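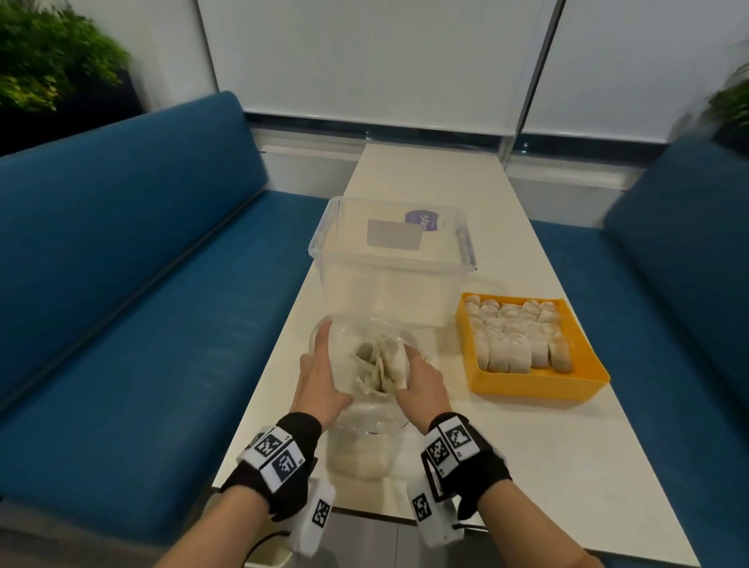
Hands on a small clear container at the long white table

Prornus Raised Relief Map: The Itmont Sinkhole Plain
$34, rolled edges trimmed, ready to hang

I've wanted to make this one since my very first map! If you've ever driven the county road out of Clekville you know the country I mean: pasture, fence, pasture, and then a dip the size of a house with a clump of trees growing out of the bottom of it. From the car you catch maybe one or two. On this map you get 400 of them, every one deep enough to show up at this scale, and you can run your finger across the whole plain and feel them go by.

The sheet is 20 inches wide and covers the plain from the Clekville bluffs down to Peng Spring, where a lot of that underground water comes back out into daylight (ice cold, very blue, bring a towel). Heights are exaggerated. I know some people hate that, but at true scale the sinkholes would be dimples you could barely find with a flashlight, and the bluffs would look like a speed bump. I tried three different settings and went with the one where the valleys still looked like valleys to me.

Colors run from dark green in the low spots up to a kind of toast brown on the ridges. Sinking streams are drawn in blue until they go under, then dashed where a dye test has shown where they go. If there's no test, there's no dashed line. I got a few emails about the first printing asking why Little Peng Creek just stops. It goes in a hole! Where it comes out, I can't tell you.

Natanael Rangel checked the place names and caught me putting the old quarry in with the natural pits, so the quarry now has its own symbol. Thank you, Natanael. The cave entrances are left off on purpose. Most of them are on private land, so please don't write and ask me for them.

What you get
One raised relief map, vacuum formed plastic, matte finish
A folded key with the symbols and a short piece on how limestone country ends up full of holes
Four hanging tabs

Good to know
It can't be folded, and it doesn't like a hot car. Mine went wavy on the dashboard in an afternoon. Dust it with a soft paintbrush. A damp cloth is fine for fingerprints, but skip the glass cleaner, it dulls the ink.

Framing: you need a deep frame, the kind sold as a shadow box. I don't sell frames.

Classroom sets: order 50 or more and I'll take something off the price, just email me first so I can check the stock.

The second printing ships in September. If you have the first one and want the corrected key, send me your address and I'll mail you one free.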